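Wurley · Documentación técnica
Enero · Redacción: Servicio de Documentación de Prusex
Imprimir | Enviar por correo electrónico

6.4 Deslizamiento de la carga y pérdida de presión en las mordazas

El presente apartado se aplica a las pinzas manuales utilizadas en tareas de recogida de vajilla. Describe la actuación obligatoria cuando las piezas se desplazan entre los dedos de la pinza o cuando el registro muestra el código 2722 (apertura de mordazas distinta de la ordenada).

PRECAUCIÓN. La vajilla que cae desde una encimera puede fragmentarse y causar cortes. El operador deberá llevar calzado cerrado y mantener la mano libre fuera de la vertical de la carga.

Síntomas

Se considerará que existe fallo si los bordes de los platos giran uno respecto de otro durante la elevación, si uno de los dedos se retrasa en el cierre o si la almohadilla queda separada del borde de la última pieza. El riesgo aumenta al agrupar piezas de distinta forma, como un cuenco con varios platos, por ser desigual el grosor de los bordes.
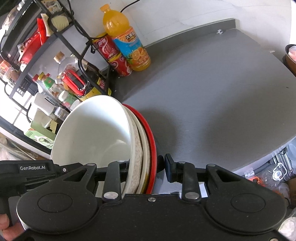 Figura 6-3. Pila de cuatro piezas en posición vertical, sujeta por los bordes sobre la encimera.

Procedimiento

1. Detenga el movimiento. No abra las mordazas con la carga suspendida.
2. Descienda hasta apoyar la pila en una superficie firme y sosténgala con la mano libre por la parte superior.
3. Abra las mordazas lentamente y retire las piezas de una en una. Aparte las que presenten grietas o desconchados.
4. Desconecte la alimentación y espere 60 segundos.
5. Compruebe el apriete de los tornillos de las articulaciones en ambos lados. Si alguno gira con la mano, no siga utilizando la pinza.
6. Limpie la almohadilla con un paño humedecido en agua. No emplee disolventes ni detergentes con aceite.
7. Restablezca la alimentación y efectúe tres ciclos de apertura y cierre sin carga.
8. Repita la recogida con un solo plato. Si la sujeción es estable, añada las demás piezas progresivamente.

Nota: la calibración Bodness se pierde al desconectar la alimentación durante el cierre. En ese caso, repita el apartado 3 antes de continuar.

Si el código 2722 vuelve a aparecer tras los ciclos en vacío, retire la pinza del servicio, señálela como averiada y remita el registro de la sesión al servicio técnico. Queda prohibido compensar la falta de presión con gomas, cintas adhesivas u otros elementos añadidos a los dedos.

Los incidentes con rotura de vajilla se anotarán en el parte Priedītis, aunque no haya lesiones. Hasta que se recojan todos los fragmentos del suelo y de la encimera, no se reanudará el trabajo.

Apartados relacionados
3 Calibración inicial
6.3 Cierre asimétrico de los dedos
6.5 Sustitución de almohadillas
7.1 Cumplimentación del parte Priedītis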